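Makano
Careers / Open positions
Compliance Analyst, Digital Assets

Makano runs an exchange where customers buy and sell cryptocurrencies against pounds and euros. We are hiring one analyst for the compliance desk at our Collberg office.
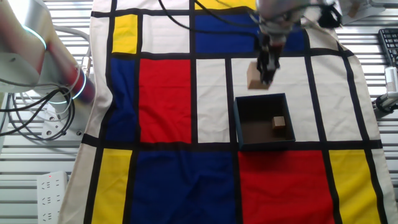
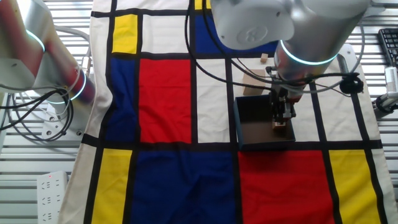
FINANCE AND COMPLIANCE

Posted March 3, 2018

The job

You will review new accounts before they are allowed to trade, check identity papers and proof of address, and look into transfers that our monitoring system has flagged. Most flagged transfers are harmless and can be closed the same morning. Some need a letter to the customer, and a few end up as a report to the authorities. You will write those reports, and Getsemaní Solís, our head of compliance, will sign them off.

Makano took over the customer accounts of Moltar in October. There are 2,046 of these still to be checked against our own rules, and this will be a large part of your first months here. The old records are kept in Goh, our case system. You will be trained on it.

You will also answer questions from the trading desk about new coins. We list few of them and turn down most requests.

What we ask for

Two years or more in compliance, fraud or audit work at a bank, broker or payments firm
Good written English. Spanish is useful
Working knowledge of how bitcoin and ether transactions are recorded on a public ledger
Care with personal data

You do not need to own any cryptocurrency. If you do, you must declare it before you start and follow our staff dealing rules, which limit personal trades to 800 pounds a month.

Terms

Full time, permanent, with a six-month trial period. Office based, with one late shift a fortnight. Weekend cover is shared across the team and paid extra. Makano has 73 staff, four of them on the compliance desk.

We do not pay wages or bonuses in cryptocurrency.

How to apply

Send a CV and a covering letter of one page to Crisóforo Tapia in recruitment, using the form at the foot of this page. Please put reference 50 in the subject box. First interviews are by telephone. Second interviews are held at Collberg and include a short written exercise on a sample case. Travel costs are repaid on receipt of tickets.

No agencies, please.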